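Textile Care and Household Processing
Unit 8: Mesh Laundry Bags - Handling, Flattening and Folding

Reading before class: Gerlach course pack, section on open-weave fabrics.

8.1 Purpose of the bag
A mesh bag separates delicate items from the rest of the load and limits abrasion and snagging. Water and detergent pass through the openings. Mesh size is a compromise: a coarse mesh drains faster, a fine mesh holds back more lint and protects hooks and straps better.

8.2 Behavior of mesh when gripped
Mesh has little stiffness in bending and distorts easily on the diagonal. A single-point grip therefore pulls the surrounding fabric into radial wrinkles. The wrinkles shorten the edge, and a fold made at that moment will be out of square.
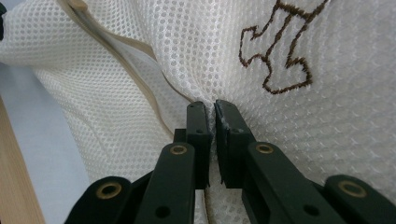 For this reason an edge is held at two points before it is moved. Tension is applied along the edge first, then across it. Excess tension leaves the weave skewed after release - a common fault in student work.

8.3 Flattening procedure
Clear a flat surface larger than the bag. Close the zipper or draw the cord, according to type. Lay the bag down with the closure to one side. Take the near edge at two points and draw the points apart until the slack between them is gone. Release, then repeat on the far edge. Loose cords are laid along the edge, never under the fabric.
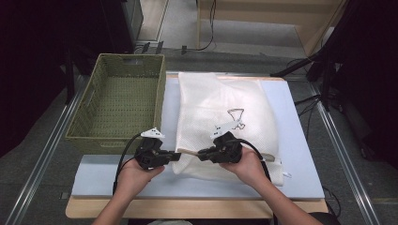 8.4 Folding and storage
Fold lengthwise in half, then crosswise in half. Bags with a printed motif are folded with the print outward so that sets can be sorted by sight. Store upright in an open basket. Bags must be fully dry - trapped moisture in the seams is the usual source of odor.

8.5 Exercise
Fold one Vurkard bag and one Uvik bag by the procedure above. Measure both diagonals before the first fold and record the difference in millimeters. Submit the sheet by 30 June 2021.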